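May 9, 2026. Cable shelf, small workshop, Lomasell

Spent the morning on the patch lead backlog. The drawer under the Pridov tester had got to the point where pulling one lead brought up four, so I emptied it into a crate and carried the crate to the table by the window. Plan was to sort, test, coil and label in one pass. Ended up as two passes, see below.

Sorting rule used: anything with a broken latch goes to re-termination, anything with a split or flattened jacket goes to scrap, everything else gets tested before it is coiled. Length measured along the tape on the bench edge and rounded down to the nearest half meter. Older leads have no length printed on them, or it has rubbed off.

Total out of the drawer: 58 leads. Gavin's sheet from last year also says 58, which I did not expect given how many have been borrowed for the Semple job. Either they all came back or the same number of strangers moved in. I lean toward the second, there are boots in there of a type we never bought.

Tester notes. The Pridov does continuity and pair mapping only. It will pass a lead that has a marginal contact if the lead is lying still. I flexed each plug by hand during the test, up to 60 seconds per lead on the doubtful ones, and watched for dropouts on the display. Found three that pass at rest and fail when the plug is pushed sideways. All three are pin 8. Put red tape on both ends. Do not put them back in the drawer on the strength of a green light.

Two more map as crossover. They are fine, just not marked. Now marked.
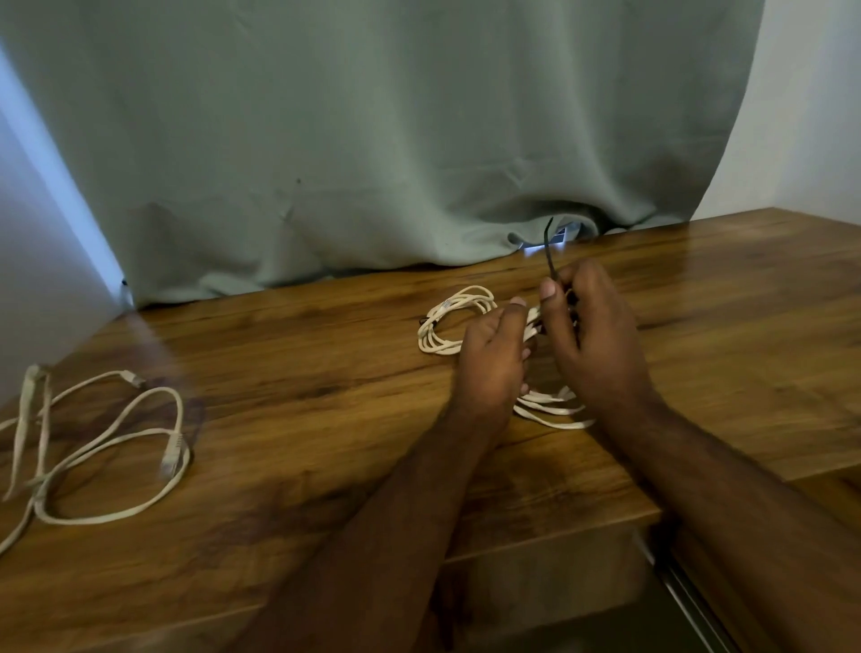
Coiling method needs to be settled so that everyone does the same thing. What has been going back in the drawer is cable wound around the hand and elbow, which puts a twist in every turn and springs open as soon as it is let go. The old white ones are the worst for it. They have taken a set from years of being wound badly and will not lie in a circle on the first try. With loops as irregular as these, and strands fanning out flat under the hand, there is no point tying anything yet. Shake the lead out to full length, run it through the fingers once from end to end to take out the twist, then start again from one plug with alternating over and under turns. Diameter about a hand and a half. Leave both plugs on the outside of the coil where they can be read and tested without undoing it.

Keep a second lead well clear of the one being worked. Two pale cables side by side tangle at the plugs first, the latch on one hooks a loop of the other, and that is how most of the broken latches happen. I broke one this way myself before ten o'clock.

Ties: black, two per coil, opposite each other. For anything over five meters use three. Finger tight plus one half turn. Tighter than that dents the jacket and I can find the dents again by feel a year later. No zip ties on patch leads. Huw Sayce has a box of them and is generous with it.

Labels: printed flag, 40 mm back from each plug, length and date tested. Same text on both ends. The label stock marked 3720 on the roll sticks properly to the older jackets. The cheaper roll lifts at the corner overnight, tried it on Thursday on four leads and all four had let go by Friday morning. Need another roll of 3720 before June, there is maybe a third left.

Second pass. After coiling the first dozen or so I went back and retested two at random. One failed. It was an intermittent on the far plug that I had flexed only at the near end. So: flex both plugs, and test again after coiling. This doubles the tester time but coiling is when the plug gets handled most.

Redo pile is in the shallow gray tray, Gavin Innes has the crimp tool and says he can do them in a batch if someone cuts the old plugs off square first. Cut 30 mm back, not flush. Untwist no more than needed. Keep the cut plugs out of the tray, they look like good ones.

Open items:
Measure the drawer and see if dividers by length would fit.
Ask Semple site whether they are still holding any of ours.
Find out what the long one with the gray boots belongs to. Passes everything, 12.5 m, no label.
Replace battery in the Pridov, display was dim by the end.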